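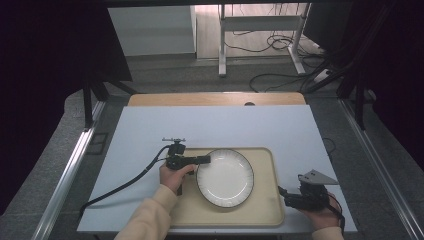
Nov 6, 2025

Glaze notebook, satin white again. Kettle's on, kiln's at 100 and crawling, so I may as well write this up while I remember it.

Batch 6 came out of the cool-down this morning and I'm pretty chuffed! The pinholes are nearly gone (two tiles still have a few near the foot, and I reckon that's my wiping, I was rushing). Colour is a touch warmer than batch 5, more cream than I wanted, but Qusai likes it and he's the one who has to sell the stuff at the Yammine market, so I'm not going to argue. He's also asked for the iron rim wash a bit thinner. Fair enough, it ran on the bowls.

What changed: sieved twice, let the bucket sit overnight, and dropped the Grirkon frit in favour of the old Groditz bag from under the bench. I know, I know, two things at once. Couldn't help myself. Next round I'll sieve twice and go back to Grirkon and see which one did it.

Dipped for a count of four. Bucket weighed 1552 g before topping up with water, and I forgot to weigh it after, sorry to whoever picks this up. Hydrometer is still missing. If it's in your apron pocket please put it back on the hook.

Firing: slow to red heat, then full pelt, 46 minute soak at the top. Bottom shelf ran cooler as usual, cone barely bending down there. I've moved the Trandano test rings to the middle for tonight.

To do: label the buckets properly, order more wax resist, grind the foot on the odd tile that stuck. Qusai Saliba has the key to the clay store till I'm back.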